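Projects > Humora > Open day recordings > README

August 2023
Posted by the Humora data team, Nalent

# Humora open day set

Recordings made during the public open day at the Nalent workshop in Osman. A single robot arm worked at a table from opening until late afternoon while visitors came and went. The set holds 237 runs, of which 131 were done by the arm on its own and the rest by a visitor guiding it with the hand controller.

## What is in each folder

- `runs/` one folder per run, numbered in the order they were made
- `notes/` the operator's notes, typed up the same evening
- `tasks.csv` the task name, who was in control (`arm` or `visitor`) and the result
- `skipped.txt` run numbers left out, with the cause

Runs are not split into training and test parts. If you need a split, keep all the runs by one visitor on the same side. Visitors are given a number in `tasks.csv` and nothing else about them was kept.

## Tasks

The arm did three kinds of job during the day:

- `flowers`: pick up a bunch of tulips and put it in the vase
- `pan`: move an item between the basket and the saucepan
- `clear`: put everything back in its starting place

`flowers` was the most popular with visitors and has the most runs. It is also the hardest. A result of `done` means the stems were in the vase and the vase was still upright when the gripper let go. `part` means some of the stems went in. Anything else is `fail`.

The starting places were not measured between runs. Objects were put back by hand, so expect them to shift by a few centimetres. 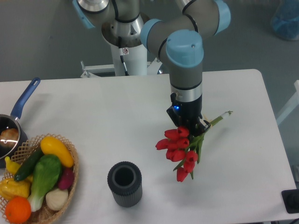 *The `flowers` task: tulips held over the table, with the ribbed vase, saucepan and basket.*

## Known problems

- The workshop blinds were opened after lunch. Later runs are brighter and the shadows on the table are stronger.
- In 37 runs the clock on the arm and the clock on the camera do not agree. These are marked `drift` in `tasks.csv`.
- Talking can be heard in the sound files. Sound has been left out of the public copy and can be asked for.
- Speed was held at 62 per cent of the normal setting all day under the open day safety rules. Don't compare timings with the January set.

## Reading the files

Use the Grirance reader, version 2 or later. Older versions open the files but get the gripper state the wrong way round.

## Use

Free for teaching and research. Please name the Humora project if you publish anything based on it. Corrections to `tasks.csv` are welcome and should quote the run number.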